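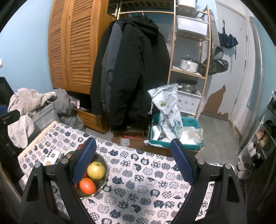

Figure 1. Trokum gripper, jaws open, on the approach to the fruit bowl.

Teaching a Robot to Pick Up Fruit by Doing It Ourselves
Final project report, Robotics Option, Grernport College
Supervisor: Genivaldo Paiva
Submitted 12 February 2025

1. What we set out to do

The project title we handed in back in September was "Household Tidying by Learned Manipulation". Genivaldo Paiva read it, asked us which household, and suggested we start with a fruit bowl. The title then shrank over several meetings until it fitted the work. The task is to take one piece of fruit out of a metal bowl and put it down on the tablecloth without damaging the fruit or moving the bowl too far. We left "too far" undefined until the first time the bowl ended up on the floor.

We did not program the movements. A person does the task with a hand-held gripper that has a camera fixed to it, and the recordings are used to train a policy which later drives the same sort of gripper on an arm. The other common way is to steer the arm itself from a distance, and we tried that too, for reasons given in section 3. This report is mainly about the collecting, as that is where the time went.

2. Equipment

The gripper is a Trokum, black, with two jaws that open wide. Each jaw has a navy-blue pad along its inner edge with a mesh texture. The pads matter more than we expected. Fruit is round and some of it is shiny, and early on we trained ourselves (not the robot) to squeeze harder than necessary. A pear that has been taught from for an afternoon is not a pear you would serve to guests.

The arm in the lab is a Hirano, bolted to a bench and bookable by the half day. Training and playback were done in Stolance, which also handles the lining up of the camera images with the opening of the jaws. Stolance has a manual. We recommend reading the part about clock drift before collecting anything, and would have done so ourselves if it had been nearer the front.

3. Remote control first, and why we stopped

We began with remote control of the Hirano because it looked more impressive. One person sat at the controller and watched the camera view on a laptop, while another stood by the emergency stop trying to look relaxed.

It does work. The recordings come straight from the real arm, so there is no question of whether the arm can reach the places it is being shown. The trouble is that the person steering cannot feel anything. You lower the jaws until the picture looks right, close them, and find out whether you have an apple or the rim of the bowl. Everyone became very slow and very careful, and the policy we trained on those recordings was slow and careful as well. It would hover above the bowl for so long that visitors asked if it had crashed. In fairness to the policy, it was copying exactly what we did.

The hand-held gripper solved most of that. You feel the fruit give, you feel the bowl start to slide, and you correct without thinking. You also do not need a lab, an arm or a booking, so we could go and collect in places where people live.

4. Where the recordings were made

We used three places: the lab bench, the college common room kitchen and the flat where two of us live. Most of the good data came from the flat. Its table has a white cloth printed with rows of round navy cat faces, some checkered, some striped, some floral, and we were advised more than once to swap it for something plain. We kept it. The lab bench is grey and has nothing on it, and a policy trained only there had come to believe that anything with a pattern was something to be picked up. It needed to meet some cats.

The rest of the room stayed as it was, too. From the gripper's point of view, a pass at the bowl also takes in a louvered wardrobe, a clothes rail with a long black coat hanging in front of it, a crate with a big sack of rice in it, pots on a ladder shelf and a white rack of shoes. There was a discussion about tidying up before recording. The side in favour of tidying lost on scientific grounds, though it should be recorded that the side against tidying would also have had to do it.

In practice the clutter helped. When a policy trained on the flat recordings was moved to the common room, it coped with a background it had never seen. The one trained on lab recordings went for the corner of a tea towel.

5. How a demonstration goes

We settled on a routine after a poor first week. The person holding the gripper starts with the jaws fully open and the bowl in view between them. They come in at a steady pace, close on the fruit, lift it clear of the rim, move to one side, lower it and open. Then they back away before stopping the recording. The backing away was added later. Without it the robot would let go of the fruit and stay there, jaws resting on it, like someone who has put a cup down and forgotten to leave the room.

Between takes the fruit is put back differently. We had pears, apples and tangerines, and changed which one was on top. A pear on top of the pile is the awkward case. It can roll when touched, and the narrow end is easy to grab but swings. With a tangerine on top, the temptation is to scoop, and the pads then push whatever is underneath against the side of the bowl. We told each other not to scoop. The recordings show that we scooped.

The metal bowl was a nuisance in its own way. It reflects, so the camera sees bits of room and jaw in it, and in the early training runs the policy was fooled by a reflection often enough that we considered a plastic one. We kept metal on the advice of our supervisor, who pointed out that people own metal bowls.

6. Amount of data

Collecting took four weeks. We kept 231 demonstrations after throwing out the bad ones. A demonstration was bad if the fruit was dropped, if a hand came into view, if the recording started late, or if the camera had lost track of where it was. The last of these happened whenever somebody swung the gripper round to talk to someone. We also threw out a batch in which a helpful flatmate steadied the bowl with a finger. The policy trained with those included would wait at the edge of the table, and it took us an embarrassing time to work out what it was waiting for.

All four members of the group gave demonstrations. This was meant to add variety and did so. One of us is left-handed and approaches from the other side. One of us is quick, and one is what the quick one calls "ceremonial". When we trained on everybody at once, the arm set off quickly, became ceremonial halfway and then chose a side late. Sorting the recordings by speed and dropping the very slowest improved things, at some cost to group morale.

7. Results

On the Hirano, the final policy takes the top piece of fruit out of the bowl most of the time, provided the bowl is somewhere near the middle of the view at the start. Apples are the most reliable. Tangerines are close behind when they are on top and poor when they are wedged under something else. Pears depend on how they lie. If the stalk points at the camera, the jaws close on the narrow end, the pear swings, and what follows is decided by luck.

Failures come in a few familiar shapes. The commonest is a near miss where the jaw lands on the rim and pushes the bowl along the cloth, after which the policy follows the bowl politely and pushes it again. It never learned to recover from this because we never showed it how. Every time one of us bumped the rim while recording, we said something unprintable and started again, so the mistakes were deleted along with the corrections that would have been useful.

Bruising was checked by eye the next morning. Fruit handled by the robot looked a little better than fruit handled by us.

8. What we would change

We would keep the recoveries. A clumsy demonstration that ends well is worth having, and we deleted a good number of them for the sake of looking competent in our own data.

We would write down who gave each demonstration from the start, instead of working it out afterwards from sleeves.

We would fix the start position less strictly. Ours was so regular that the policy is thrown by a bowl near the edge of the table, where a real person might well leave one.

We would also buy more pears. The college refunded the fruit, after some correspondence about whether it counted as equipment or catering. It was entered as consumables, and the remaining tangerines were dealt with in line with that description.

Acknowledgements

We thank Genivaldo Paiva for supervision and for the fruit bowl idea, the lab technicians for putting the bench back, and the flatmate whose finger appears in the discarded set.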